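Want to sing with us this autumn?

I'm putting together a new choir at Skulness and I need voices - yours, ideally! You don't have to read music (I got by without it for years) and there's no audition, just a quick chat and a scale or two so I know where to stand you.

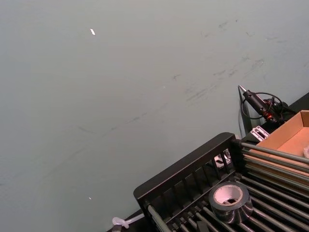
Lilla Bárány
Choir leader, Skulness Singers

We've got room for 30 people. Altos, I'm looking at you, but basses will be hugged at the door. We'll be doing folk songs mostly, plus a daft arrangement of a sea shanty my friend Zsófia Dudás wrote for her old group in Kullotar, and it's far too much fun to leave in a drawer.

Rehearsals last about 60 minutes, then there's tea. It's £5 a time, pay as you come, and the first one's free. Bring a pencil and a bottle of water.
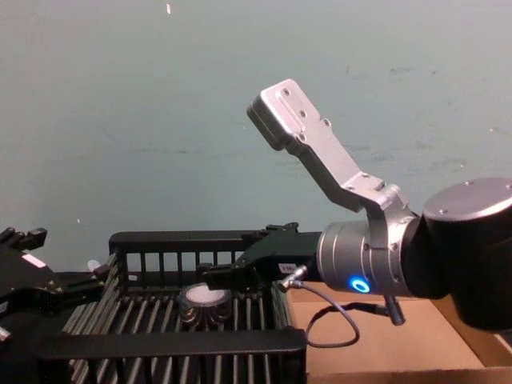 Silver bracket and blue light ring

If you fancy it, drop me a note by 23 August 2024 with your name and whether you sing high, low or haven't a clue. Friends welcome too!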